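Section 4: Setting Up the Viewfinder and Loading the First Roll

Aseo 48 Rangefinder, Owner's Guide
Revised February 2026 by Margaux Leclerc

Read this section before you put film in the camera. The leaflet in the box says you can be shooting in minutes. Maybe. Plan on an evening, and use a roll you don't care about.

4.1 Before you start

You need the camera body, the 48 mm lens, one roll of 35 mm film, a small flat screwdriver and a tape measure. You do not need the leather half case, the soft release button or the branded cleaning pen. The cleaning pen is a felt tip with carbon on it, and any camera store sells the same thing for less.

Check the serial number on the bottom plate. Bodies numbered below 2055 have the older rangefinder cam, and step 6 in part 4.2 is different for them. The sales sheet says both cams perform the same. Régis Perrin, who repairs these at the Sarnico workshop, has his doubts, and after looking at a few of them side by side I share them.

4.2 Checking the rangefinder

The factory aligns every rangefinder before shipping. Check it anyway. The box has been dropped by someone.

1. Mount the lens. Line up the red dots and turn clockwise until it clicks. If it turns past the click, stop and contact the store that sold it.

2. Look through the viewfinder and find the bright patch in the center. It should be a rectangle with clean edges. A hazy patch usually means fingerprints on the front window.

3. Focus to infinity. Point the camera at something far away with a strong vertical line, such as a radio tower or the corner of a tall building. A tree won't do.

4. The two images in the patch should meet. Side-to-side error affects focus. Up-and-down error is annoying but does not.

5. Now measure out two meters from the film plane mark on the top plate to a printed page taped to the wall. Focus on the page and read the distance scale on the lens.

6. If the scale reads two meters, leave everything alone. If it doesn't, remove the small cover screw beside the accessory shoe and turn the screw under it an eighth of a turn, then repeat steps 3 to 5. On bodies below 2055 the adjusting screw is behind the lens mount, at the nine o'clock position, and it turns the opposite way.

CAUTION: Never turn the adjusting screw more than half a turn in total. If that doesn't fix it, the cam is the problem, and more turning will only make the repair bill longer.

Note: Several online videos tell you to set infinity and ignore the close distance. Infinity is forgiving at f/8. A portrait at two meters and f/2 is where you will see the mistake.

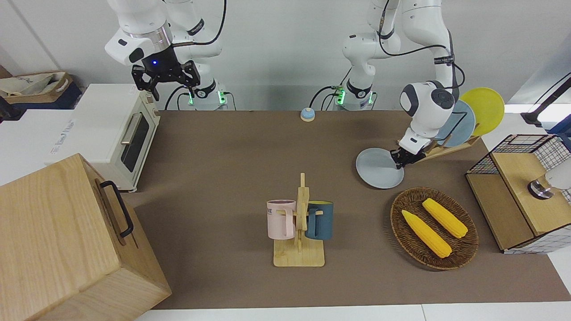 4.3 Loading the film

Keep the camera out of direct sun for this part. It doesn't have to be dark.

1. Pull the rewind knob up until the back opens. Don't help it with a fingernail.

2. Drop the cartridge into the left chamber and push the knob back down, turning it slightly until it seats.

3. Draw the film leader across to the take-up spool and slide the tip into any slot. The instruction card shows it going in 9 mm deep. I get better results by pushing it in until it stops.

4. Advance once with the back open. Both rows of holes should sit on the sprocket teeth.

5. Close the back and take up the slack by turning the rewind knob gently in the direction of the arrow.

6. Advance and fire twice. Watch the rewind knob while you advance. If it turns, the film is moving.

CAUTION: The frame counter moves whether or not there is film on the spool. Trust the knob. Florian Guillot at the Skinner store tells me a blank roll is the most common complaint they get on this model, and the counter reads 36 on nearly all of them.

4.4 The meter

The meter takes one battery under the coin-slot cover. Plus side faces out.

1. Set the film speed on the dial around the shutter speed knob. The camera does not read the code on the cartridge, whatever the older brochure said.

2. Half press the release. Two arrows and a dot appear in the finder. The dot means the meter is satisfied, which you may or may not be.

3. Compare the reading against a meter you already trust, on an evenly lit wall. Half a stop of difference is normal. A full stop is not.

Note: The top shutter speed is engraved as 2000. Bohumila Dvořáček ran three bodies on a shutter tester for our camera club and none of them got there. Slide film users should treat the top speed as a little slower than marked and test their own camera. Print film won't care.

4.5 The companion app

The box includes a card for Flivwood, an app that keeps a log of your exposures. The camera has no electronic link to it. You type in each frame by hand. A pencil and a notebook do the same job and don't ask for your email address.

If you want the extended warranty, you can register without the app. Fill in the paper form at the back of this guide and have the store stamp it. Arash Abbasi handles the forms and will send a written confirmation. Keep that confirmation with your receipt, as the warranty terms ask for both.

4.6 If something seems wrong

Advance lever stops halfway: finish the stroke gently. If it won't move, the roll is probably at its end. Rewind before opening the back.

Patch disappears in low sun: move your eye slightly off center. Later bodies are supposed to be better at this. I haven't noticed.

Release won't fire: check that the lever has gone all the way across, then check the lock around the release button.

For lens changes and flash, go to Section 5.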